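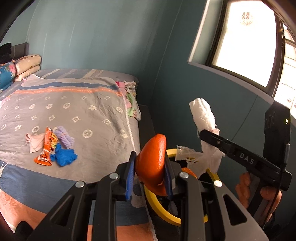 Fig. 2 – Lit à débarrasser : épluchure d'orange, papier, emballage et petits objets sur la housse.

Imprimer cette page | Envoyer par e-mail

2. Remettre le lit en ordre (chambres Mirani, étage)

Durée : 20 minutes, pas plus. Si ça déborde, prévenir Jawad Virk avant de passer à la chambre suivante.

À prendre avec soi : sac poubelle, bac à compost, panier « objets », chiffon microfibre, flacon de savon doux Skalasia. Pas de javel sur les housses imprimées. Jamais.

2.1 Ramasser

1. Épluchures d'abord. L'orange tache, surtout côté pelure déchirée. Prendre par l'extérieur, ne pas presser au-dessus du tissu. Direct au compost.
2. Vérifier qu'il ne reste pas de petit morceau. Il y en a souvent un deuxième à côté du gros.
3. Essuie-tout froissé ou déchiré : poubelle. Les bouts de papier aussi, un par un, sinon ils passent en machine et c'est l'enfer au séchage.
4. Emballages de snack : secouer les miettes dans le sac, puis jeter.

ATTENTION : câbles et cordons posés en travers du lit. Suivre le fil jusqu'au bout avant de tirer la couette. Ne pas débrancher sans demander.

2.2 Trier ce qui reste

5. Gants : chercher la paire. Gant seul = panier, pas poubelle.
6. Jouets en corde : panier. Les détordre un peu, regarder s'il y a des fils qui lachent.
7. Linge plié ou à moitié plié (le rose pâle par ex.) : ne pas le mettre avec les draps de couleur. Le poser sur la chaise, on verra après.
8. Petits objets posés sur les taies, côté tête de lit : les enlever AVANT de bouger l'oreiller. Sinon ça file derrière, contre le mur.

Note : étiqueter le panier au nom de la chambre. Kausar Bangash passe le relever en fin de matinée.

2.3 Housse et taie

9. Tache d'agrume : tamponner à l'eau froide, puis savon, 2 minutes, rincer. Ne pas frotter sur les motifs blancs.
10. Lavage à 40 °C, housse retournée, fermée. Essorage 700 tours maxi, au-dessus ça marque les plis.
11. Taie à fleurs : même lavage, mais dans un filet.
12. Refaire le lit, bandes de couleur vers le pied, bien paralèles au bord. Taie à plat, ouverture côté mur.

Housse grise et taie verte et rose ensemble : oui, c'est voulu, ne pas échanger avec la chambre d'à côté.

Housse déchirée ou tache qui reste : fiche linge, à remettre à Lenuța Ardeleanu. Pour la suite (sols, fenêtres), voir section 3.

Contact : Usman Ghauri, intendance Grelley | © Grelley | Haut de page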